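Hadier Opens Sheet Music Lending Library in Maltangate

MALTANGATE, 8 Nov 2022 – Music retailer Hadier has opened a free lending library for printed sheet music at its Maltangate store. The collection starts with 406 titles and is open to anyone who lives, works or studies in the town.

The library takes up the former stockroom on the ground floor. Borrowers need a library card, which is free and can be issued at the counter on proof of address, employment or enrollment. Each card holder may take home up to 2 titles at a time and keep them for a month. Loans can be renewed once if no one else has asked for the title.

Piano music makes up the largest part of the collection, with 181 titles ranging from first-year method books to full sonatas and concert studies. The rest covers strings, woodwind, voice and guitar, along with a small shelf of duets and chamber music. Most of the scores came from Hadier's own back stock. Others were donated by customers and by the Pramanik School of Music, which closed its Maltangate branch last year and kept its teaching rooms in Clanier.

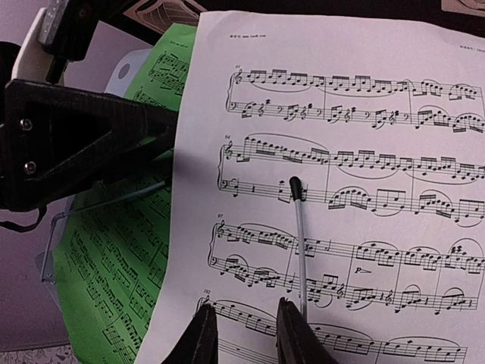

Printed piano music.

Hadier said the project grew out of requests from parents and adult learners who wanted to try a piece before paying for it. A single advanced piano volume can cost more than a lesson, and students often need several in one year for exams, recitals and auditions.

"People were standing in the aisle trying to read through a whole movement before they decided," the company said in a statement. "We would like them to be able to take it home and play it. If they come back and buy a copy, good. If they bring it back and borrow something else, that is fine too."

Borrowers are asked to mark scores in soft pencil only and to erase fingerings and other notes before returning them. Photocopying is not allowed in the store. Lost or badly damaged titles are charged at replacement cost, but there are no late fees.

The Pramanik School will also run open practice sessions at the store, starting in February. Two upright pianos will be available for half-hour slots, booked in advance at the counter. The sessions are free to card holders, and children must come with an adult.

Hadier plans to grow the collection to 1000 titles and is accepting donations of complete, clean scores for any instrument. Loose pages, photocopies and books with missing parts cannot be accepted. Donations can be left at the store during opening hours – large collections should be arranged with staff first.

About Hadier
Hadier sells sheet music, instruments and accessories from stores in Maltangate and Clanier. It also offers instrument rental and repair.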